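Does a dish rack really get bowls dry?
A question-everything guide for curious washer-uppers

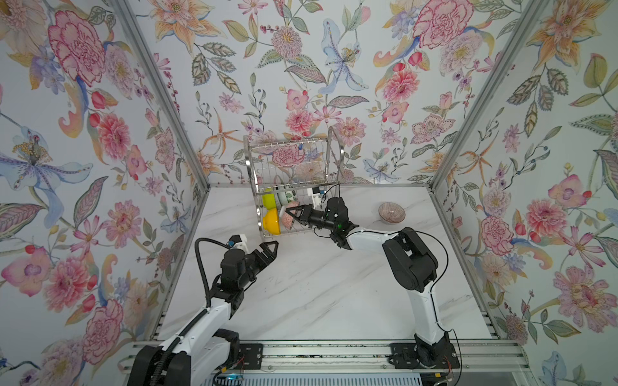 Bowls standing on edge in a wire rack, with flowery walls behind.

People say a lot of things about washing up. Hot water kills all the germs. Bowls dry faster standing on edge. A tea towel is cleaner than the air. Marble never gets wet through. Grown-ups say these things in a very sure voice, usually while handing you a sponge.

Should you believe them? Sometimes. But "my gran always said so" is a poor sort of proof, even if your gran is lovely. In this guide we'll take some dish rack claims and poke at them, and there is a test near the end that you can do with your own bowls.

What is a rack for?

Think about putting a washed bowl flat on the worktop, the right way up. Any water inside it runs down to the bottom and sits there in a little pond. It will dry up in the end, but it might take all night.

Now turn the bowl upside down. The pond has gone, which sounds like a win. Look at the rim, though. It is pressed against the worktop, so the damp air under the bowl is more or less shut in. Lift it up an hour later and you may find a wet ring on the worktop and drops still hanging inside.

A rack tries to fix both problems. The bowl stands on its edge in a slot, so water can run down the side and off the rim, and air can reach the inside and the outside. That is the claim, anyway.

Claim number one: thin wires are better than a solid tray

Look at the rack in the picture again. It is made of steel wires with plenty of space in between, so much space that you can see the flowers on the wallpaper through it. Is that just to make it look nice?

Probably not. Water likes to cling. If you put two wet plates together, they stick a bit, and a thin layer of water gets trapped between them. The same thing happens wherever a bowl touches a rack. A wire touches the bowl in a very small place, so there isn't much room for water to hide. A flat tray touches it in a much bigger place.

Wires also let air through. Air carries the water away, one tiny bit at a time, in the form of a gas called water vapour. The grown-up word for this is evaporation. If the air next to the bowl can't move, it fills up with vapour and the drying slows down.

So this claim looks fairly good. But notice the "probably". A wire rack with bowls crammed into every gap may be no better than a tray. The wires only help if the air can get in.

Claim number two: steel doesn't rust

Oh yes it does! Ordinary steel rusts very well. Leave a plain steel nail in a saucer of salty water and see for yourself.

Dish racks are often made of stainless steel, like this one, and that is a different recipe. It has a metal called chromium mixed in. The chromium joins up with oxygen from the air and makes a skin over the steel, far too thin to see. If you scratch the skin, it grows back.

Does "stainless" mean it can never get a stain? Have a good look at an old rack, especially at the corners where the wires meet. You may find brown spots. Salt is bad for it, and so is being left in a puddle for weeks. A fairer name would be "stains less". That wouldn't look so good on a box.

Claim number three: bright bowls are easier to wash

We heard this one from Evanthia Karras, who is nine and owns a yellow bowl. She says yellow shows up tomato sauce, so you never miss a bit.

We are not convinced. Tomato sauce on yellow, yes. But what about custard? Custard on a yellow bowl could hide there until Easter. A lime-green bowl would be a fine hiding place for pea soup. A bowl with a pattern is the trickiest of all, as a speck of food can look like part of a leaf or a petal. Our advice is to stop looking and use your fingers. If the bowl feels smooth all over, it is clean enough to rinse. If it feels bumpy or greasy, back it goes.

There is one bit of truth hidden in the idea. Bowls in different colours are easy to tell apart, so you know which one you have already tested. You will need that in a minute.

Claim number four: marble can't soak anything up

Marble feels cold and hard and looks as if nothing could ever get into it. Lots of people think it must be waterproof.

It isn't, quite. Marble is a natural stone with tiny spaces in it, and liquids can creep into them. Water mostly dries out again. Beetroot juice can leave a mark, and lemon juice is worse. Marble is made mainly of a mineral called calcite, and acids eat calcite. A drop of lemon left on polished marble can leave a dull patch that no amount of wiping will bring back.

Many marble worktops are given a coating called a sealer, which slows the liquid down. "Slows down" is not the same as "stops". If your rack stands on marble, or on anything that looks like marble, put a mat or a tray under it and tip the water away when you're done. (Plenty of worktops are only pretending to be marble, by the way. Ask before you accuse one.)

Claim number five: a tea towel is quicker and cleaner

Quicker, yes. You can dry a bowl with a towel in less time than it takes to read this paragraph.

Cleaner is another matter. Where has the towel been? Perhaps it wiped the table. Perhaps somebody dried their hands on it after only pretending to wash them. A damp towel scrunched up on a hook is a comfortable home for germs, and when you rub it round a clean bowl some of them may move in.

Air hasn't wiped any tables. If you have the time, letting things drip dry is a good choice. If you haven't, use a towel that is fresh out of the drawer.

Test it yourself

Don't take our word for any of this. You will need:

Two bowls of the same size and shape
A dish rack
A jug of water
A clock
A piece of dry kitchen paper

Check that your bowls won't break easily, or ask a grown-up to stay nearby.

Dip both bowls in the washing-up bowl, or pour 200 millilitres of water over each one. Do the same to both, or the test won't be fair.

Stand the first bowl on its edge in the rack. Put the second upside down on the worktop.

Before you go any further, write down which one you think will dry first. It has to be on paper. People are very good at remembering that they were right all along.

Every 5 minutes, look at both bowls without moving them. Write down what you see. When one looks dry, press the kitchen paper against it, inside and out. If the paper has a damp spot, it wasn't dry, whatever it looked like.

Then swap the bowls over and do the whole thing again. Why bother? Well, perhaps one bowl is a tiny bit smoother than the other, or was nearer the window. If the rack wins both times, you can be more sure that it was the rack and not the bowl.

What did other people find?

Ronja Tangen tried it in her kitchen and the bowl in the rack won easily. Dorin Pop tried it too, and his rack bowl was still wet when he gave up and went to football. Does that mean one of them is fibbing?

No. Dorin's bowl had a deep ring underneath, the sort called a foot. When he stood it on its edge, the foot held a little pool of water, like a gutter. He tried again with the bowl leaning forwards, and this time the pool ran out. A rack can only do so much if the bowl is the wrong shape for it or is leaning the wrong way.

Things we still don't know

Does it matter which way the bowls face? We think they should all face the same way, with a space between each one and its neighbour, but we haven't tested it enough to shout about it.

Do patterned bowls dry more slowly than plain ones? We can't think why they would, if the pattern is under the shiny glaze. That doesn't prove they don't.

Does a big bowl at the back keep the air from a small bowl at the front? Alina Grecu says yes. She has not shown us her notes.

Words to know

Evaporation: when a liquid turns into a gas and drifts off into the air.
Glaze: the shiny, glassy coat on a china bowl.
Calcite: the mineral that makes up most of a piece of marble.
Fair test: a test where you change one thing and keep everything else the same.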